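首页 项目 进展 数据规范 联系我们

4月 项目组

分类:项目进展 / 数据采集

家居整理任务示范数据采集:阶段进展报告

本报告提交资助方Lasta,说明本阶段双臂示范数据的采集数量、质量检查结果、经费使用和下一步安排。上一阶段报告中提出的三个遗留问题,在第三节逐条答复。

一、采集数量

本阶段共录制示范3,379条,经检查剔除423条,入库2,956条。任务共6类:沙发靠垫归位、毛绒物品摆放、衣物对折、桌面小物收纳、毛巾悬挂、鞋子配对。其中靠垫和毛绒物品两类数量最多,衣物对折最少,原因是单条耗时长,操作员连续做一个小时以后动作明显变慢,后来改为每班只排半小时。

采集地点为租用的普通住房,家具和电器按住户原来的位置摆放,没有为采集清场。Juda小组负责现场操作,Sembiring小组负责标注和复核。两组共用Wikgate平台传输和存档,每天收工后上传,第二天上午出检查结果。

二、剔除原因

剔除的423条按原因分为以下几种,从多到少排列:

夹持后物体滑落,操作员没有重新抓取就结束录制;
左右臂时间戳不同步,超出规范允许的范围;
任务文字说明与实际动作不符,例如写的是“放到沙发左侧”,实际放在右侧;
头部视角被手臂长时间遮挡,看不到被操作的物体。

第一种集中在软的、鼓的物体上。这类东西单手夹只能捏住一层布,提起来会转;双手从两侧夹,力小了往下掉,力大了整个变形。现在的做法是要求两侧手指先贴住物体再同时收紧,抬起后停一秒再移动。规范改动后,同类剔除明显减少。失败后重新抓住并完成任务的录制予以保留,另加标签,供训练时单独取用。

三、上阶段遗留问题

1. 光照。资助方提出室内样本光线过于均匀。本阶段在门窗敞开的条件下补录了一部分,包括背景过曝的情况,曝光参数不做人工调整。

2. 物体种类。上阶段靠垫只有同一批采购的方形款。本阶段软物体增加到24件,有不同形状、颜色和面料,动物造型的也有。每件有编号,训练集和测试集按编号分开,同一件物体不会同时出现在两边。

3. 线缆。手臂线缆曾在转动时挂住桌角,造成两次停机。现已要求操作员每次开录前检查线缆走向,本阶段没有再因此停机。

四、训练情况

用入库数据训练了一版初步策略,只做了靠垫归位和毛绒物品摆放。见过的物体上表现稳定,没见过的物体上差距还比较大,主要问题是放下的时机偏早,手指在物体接触沙发之前就松开。标注组认为这与示范中“放下”一段太短有关,已从下一批开始要求操作员放稳后再松手。该版策略不作为交付成果,评测记录存放在Wikgate的项目目录下,资助方账号可以直接查看。

五、经费与人员

场地和人员支出在预算之内。夹爪手指磨损比预计快,备件一项超支,差额从差旅费中调剂,调剂申请已随本报告一并提交。操作员更换一名,新操作员培训期间录制的内容没有计入上述数量。

六、下一步

衣物对折的数量要补上来,排班已经调整。第二处住房的租用合同正在办理,那边是布局不同的客厅和一间卧室。标注说明将增加“接触开始”和“接触结束”两个时间点,已入库的数据由Sembiring小组分批补标,先补毛绒物品一类。

请资助方确认两件事:补标工作量是否可以计入本期;第二处住房的采集是否沿用现在的6类任务。收到答复后即可更新任务单。
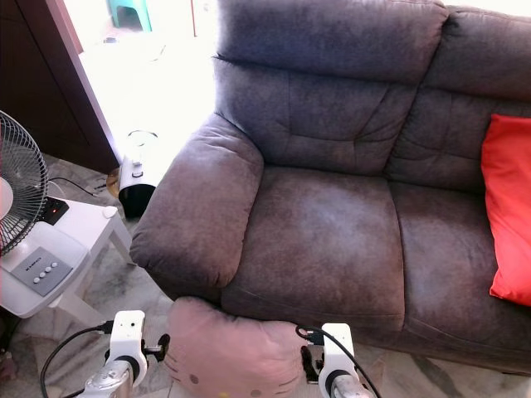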